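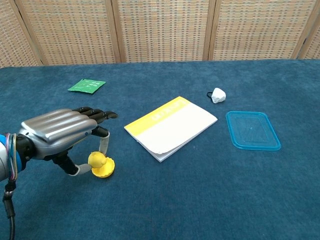
I finally dealt with the small stuff this week. Small stuff is my name for everything that ends up on a table and has no drawer to go back to. We moved into the Sturcombe building last November and I told myself I'd sort it all within a month. It is now October 2018.

My rule for the job was that every item had to go in one of 2 shoeboxes, the give-away bag or the trash. No third box. I have tried this before with a "decide later" pile and the pile is still in the hall closet at home, under the vacuum.

A carpeted table turns out to be a good place to sort on. Small round things don't roll very far, and you can put something down without it clicking. It does hold on to crumbs and bits of thread, so I go over it with a lint roller when I'm finished. I like the teal too. Yellow shows up well on it, so the little yellow knob is the one thing I never lose.

I still can't say for certain what the knob is for. It has a ball on top and a wide base, so it could be the handle of a stamp, or a piece from a kid's game. I asked at Bhatia, the stationery store on the corner, and they didn't know either. It went in box one with the things I pick up and fiddle with while I'm on the phone.

Paper was the slow part. I had 73 pens, which took five minutes, and one drawer of pads and booklets, which took most of a morning. I read everything before I threw it out and that was a mistake. If a booklet has a bent corner but the pages are fine, I keep it for lists.

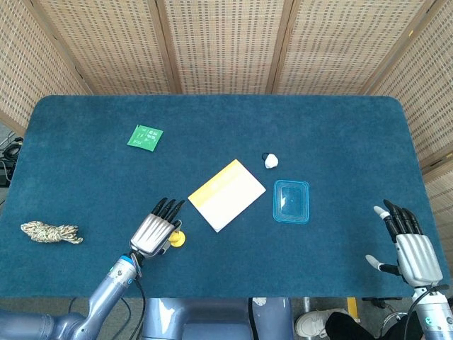

Rope was easier than I thought. I had 8 pieces and kept the three longest. The ends fray if you leave them alone, so I'll wrap them with tape – masking tape is fine – and loop each one loosely. Tight coils just turn into knots in the box.

Little clear containers with lids are worth keeping as long as the lid closes. I had more than 33, most of them from the Zellus screw sets I used to buy for the shelves. Half had no lid. Those are gone. The good ones now hold pushpins, rubber bands and spare keys, and I can see what's inside without opening them.

Next is the cable drawer. I bought a divider tray from Cirkska for it and the tray is a half inch too wide, so that will have to go back first.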